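The Bena Road Object

The deputy who came out was younger than the boots he had on, and he stood at the edge of the trench with his hands in his vest and looked down at the thing for a long time without bending.

"It's a canister," he said.

"It's a mooring weight," said Baldur Thoroddsen, who had been saying so since breakfast.

Nawal Abou Zeid said nothing. It was her trench. She had dug it for a drain line, by hand, because the man with the small excavator wanted more than the drain was worth, and four feet down the shovel had rung. What she had cleared so far was the upper half of an iron drum with a collar around it and a row of bolts. Three of the bolts had rusted down to nubs. She had put a tomato cage over it so the dog wouldn't get interested.

"You move it at all?" the deputy asked.

"I hit it with a shovel."

"How hard?"

"The way you hit things with a shovel."

He wrote that down. Then he walked back to his car and talked on the radio, and when he returned he told them everybody had to go stand by the mailbox.

By noon there were six people at the mailbox and each had an opinion. The Idholm plant had been across the road until they tore it down, and everyone agreed Idholm had made something during the war, but it was parachute buckles or it was fuses, depending on whose grandfather you believed. Nawal did not believe any of the grandfathers. She had bought the house in February, from a woman who swore the basement was dry, and she had been revising her view of sworn statements ever since.

Randa Chidiac came across from the blue house with a folder. Of course there was a folder. In it was a photocopy of a county survey on which somebody had penciled the letters UXO beside what might have been Nawal's lot or might have been the creek.

"That's unexploded ordnance," Randa said.

"Or it's somebody's initials," said Nawal.

"Who has the initials U.X.O.?"

It was a fair question and Nawal let it go by. She asked when the pencil had been put there, and Randa didn't know. She asked who had put it there, and Randa didn't know that either, but she held the folder a little tighter.

The bomb people came at two in a plain white truck. They were from the state, and they were polite, and they would not say one word that could be repeated. The woman in charge was named Yeshi Kahsay. She asked Nawal the same questions the deputy had asked, in the same order, and then a new one, which was whether it had a smell.

"It smells like dirt."

"Just dirt?"

"I wasn't trying to get anything else out of it."

Yeshi Kahsay nearly smiled. She went around the side of the house alone. They waited. Somebody's phone played a song and was shut off.
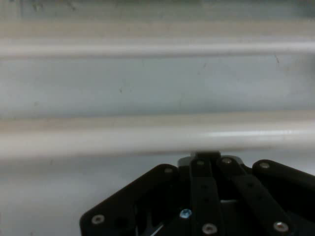 Lwazi Van der Merwe thought they should all be a good deal farther back than a mailbox, and he said that if the thing was a depth charge, as he had reason to believe, then the mailbox was going to be part of the problem.

"What reason?" said Nawal.

He had seen one in a museum. It had a collar.

"My water heater has a collar."

"You didn't find your water heater four feet under the hydrangeas," he said, and a few people murmured as if he had scored.

She looked at the faces along the road and saw that they wanted it. She couldn't blame them much. Nothing had happened out here since the plant came down. If it was a bomb, they had all slept next to a bomb, and they could say so at Thanksgiving for the rest of their lives. If it was a mooring weight, they had stood in the sun for two hours on account of a mooring weight, in a yard nine miles from any water you could moor in. That last part bothered her too, and she didn't tell Baldur.

At three twenty Yeshi Kahsay came back and said they would be conducting a controlled disposal as a precaution.

"So it's live," said Randa.

"It's a precaution."

"But you think it's live."

"I think it's old and I can't see inside it."

Nawal decided this was the first honest sentence she'd heard all day. She asked whether anyone would be able to tell, afterward, what it had been. Yeshi Kahsay said sometimes. She asked what would happen to her drain. Yeshi Kahsay said there was a form.

They were moved down to the church lot, past the bend. The deputy counted down from ten off his radio and was a beat ahead of it, so that he said "one" and then nothing happened and everybody laughed. Then came a flat bang, much smaller than anybody had hoped for, and some birds went up.

"There," said Lwazi. "You heard that. That was two bangs."

"It was one bang."

"One of theirs, and one of its own. Right on top of each other."

Baldur had heard only one. Randa had heard two, now that he mentioned it. The deputy, when they asked him, said he'd been looking at his radio.

The letter came some weeks later, dated 09/07/2024. It said the item had been rendered safe. It did not say what the item was, or whether it had been safe to begin with. In the box for type, someone had typed the word METALLIC. Nawal read it standing in the yard, next to a hole now big enough to park in, and then she went in and called the man with the excavator, to ask what he charged for filling.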